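Block pushing task, stars keep sliding off course
Forum: Student Projects > Arms and Manipulators

tkeller_09
We're doing the Bevan task for the May showcase and we're stuck on one part of it. The rules say you get a tabletop arm with a single straight pusher and no gripper. The judge reads out an instruction like "move the red star next to the blue cube" and the arm has to do it by pushing. You get 30 seconds per instruction and lose points if any other block leaves the board.

Cubes and cylinders are fine. We ran 400 pushes in the last month and logged all of them. With the cube we end up close enough to score most of the time. With the stars we got 69 good pushes out of everything we tried. The star turns when we push it, then it walks off to one side, and by the time the code corrects we've hit something else.

Has anyone got stars working with a plain rod?

molly_b
What are you pushing against, a point or the flat between two points?

tkeller_09
Whatever side is facing away from the goal. We take the center of the block from the overhead camera, draw a line to the goal, and start the rod on that line on the far side.

molly_b
Then that's your problem. On a cylinder any side is as good as any other. On a star you'll hit the end of a point half the time and it will spin. Go for the notch between two points. The rod settles in there and the block mostly goes straight.

Wirk_Dan
I don't agree that it's the notch. We did the same task at Wirkbridge last year and tried notches for weeks. It helps if your camera gives you a good angle for the block, but ours was off by enough that we kept missing the notch and hitting the side of a point, and that was worse than before. What fixed it for us was short pushes. Push 10 mm, back off, look again, push again. It's slow but we stopped losing blocks.

tkeller_09
10 mm at a time won't fit in 30 seconds if the block has to cross the whole board.

Wirk_Dan
Long pushes first while the block is far from the goal, short ones at the end.

chaiwat_k
I coach the Urnthorpe team. We're at the same stage, and I'd say you are both partly right. We start in the notch and then use short pushes once another block is close. The hard case for us is two stars side by side. If you want the red one and the green one is right up against it, pushing from the left moves both. 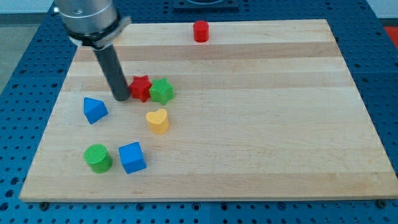
Urnthorpe High Robotics Club, Arm and Manipulation Team

With the rod where it is there, left of the red star, a straight push to the right takes the green star along with it. For an instruction about the red star alone we go around and come at it from another side, so the first move is away from the green one. The students wrote a check for this. Before any push it looks at the strip of board the block will cross, plus a margin, and if there is another block in it the planner picks a different start side.

The red cylinder out by itself at the far edge is the easy one in that layout. The students still got it wrong once by coming down too close and clipping the top, so check your approach height as well.

Chaiwat Kaewsai

molly_b
Is that a maple board? Ours is painted and the blocks stick and jump. I've wondered if bare wood is better.

chaiwat_k
Yes, maple strips. I haven't tried a painted one so I can't compare.

Wirk_Dan
Going around costs time though. If the instruction doesn't say anything about the green star, let it come along. The rules only take points for blocks that leave the board.

molly_b
Read it again. The Castuvitz regional added a deduction for moving a block that isn't named. I don't know if Bevan copied it.

Wirk_Dan
I looked and it isn't in the version I have.

tkeller_09
I'll email and ask. Chaiwat, how wide is your margin?

chaiwat_k
One block width on each side. We started with half and still bumped the heart a lot when we moved things past it.

tkeller_09
OK. We don't get the angle of the block from our camera code at all right now, only the center, so I think that has to come first. Then the notch, then your strip check.

One thing I forgot to say is that our rod has a flat end. Would a rounded tip change anything?

molly_b
Not for pushing sideways if you're low enough. It might scratch your board less.

Wirk_Dan
Agree with molly on that one. Post your numbers when you've run the stars again.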